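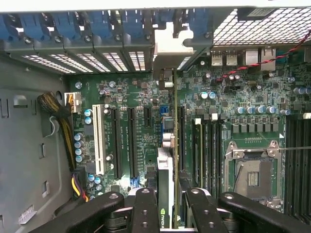 About the Cekbridge Robotics Club

Cekbridge Robotics Club is an after-school program at Cekbridge High School, open to students in grades 9 through 12. We meet in the electronics lab next to the auto shop. No experience is needed to join.

The club's main project is Tresard, a robot that takes apart and rebuilds desktop computers. Students write the code, set up the work area and handle repairs. The practice machines are retired office workstations. New members learn to strip one by hand before they run the robot on it — graphics card, memory, processor, then the board.

Tresard carries its camera at the wrist, close to the gripper, so the students running it work from a close view of the board. Lining up on a card in its slot is the job we spend the most time on.

The club was started by Ewan Shearer, who teaches computer science. Jarlath Carroll teaches electronics and runs the hardware side. We have 11 student members this year, split into 2 teams: software and mechanical. Members can switch teams in December.

Each spring we enter the Correa Challenge, where teams get 60 minutes to complete a set of service tasks on a computer they have not worked on before.

Safety glasses are required in the lab. Parents are welcome to visit during any meeting, but please sign in at the front office first.

Page updated Jun 6, 2019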